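Can a robot arm put the dishes away yet, or is it all demos?

Print this page | E-mail this page

Ute Schwerdtfeger

My brother-in-law is convinced we'll have a machine doing the kitchen within a couple of years and that I'm silly to be spending money on a new dishwasher. He keeps sending me things like this one, with a plate and a shelf.

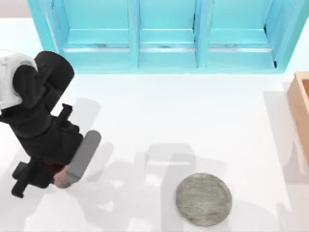
I've been hearing this since I was a kid, so you'll forgive me if I don't cancel the order. We're a household of five with a narrow galley kitchen in Flanden. What I want done is dull stuff: plates out of the rack and onto the shelf, cutlery sorted, lunch boxes matched to their lids. Is there anything an ordinary person can buy that does even the first of those? And if not, what's the hold-up? A plate is a plate. I'd like to hear from people who have used one of these things, please, and not from people who've watched a lot of clips.

E-mail this answer

Theda Pfeiffer

Short version, buy the dishwasher.

Longer version. I work in the packing area at Thiele and we had an arm on trial for 32 days. Its whole job was moving flat items from a bench to a rack. A flat plate lying on a flat surface is a nasty thing to pick up with two stiff fingers. You do it without thinking: you slide it to the edge of the bench, or get a fingernail under the rim and tip it. The arm had to be taught that, and then the supplier changed our bench top and it had to be taught again.

I kept the tally myself. Out of 1127 tries it got 482 onto the rack with no help from me. The salesman's number was a good deal better, but he was counting the ones where I'd nudged the item straight first. I'm not saying it was useless. On items that stood upright it was fine, slow but fine, and it didn't get a sore back. Put it in front of a sink full of mixed crockery with a fork stuck to the underside of something and I'd want to be in another room.

Be careful with anything computer-made, too. It's a fair way to practise, and our supplier did a lot of it that way. But a clean white floor with a few things on it has very little in common with my kitchen on a Sunday night. Ask your brother-in-law if he's got one showing the hundredth plate as well as the first.

As for price, whatever they quote you, ask who comes out when it stops and how long they take.

E-mail this answer

Beat Bühler

Disagree a bit with Theda. The trial she's talking about was older gear, I think. My cousin's workshop runs a Candulik arm for loading trays and it goes all day. Same tray every time, mind you, in the same colour, in the same spot. I wouldn't let it near Mum's dinner set but saying they can't do chores at all is a bit harsh. Give it a few years.

Also which dishwasher are you looking at? We've had our Bradholm since we moved in and the bottom rack has started coming off its rails.

E-mail this answer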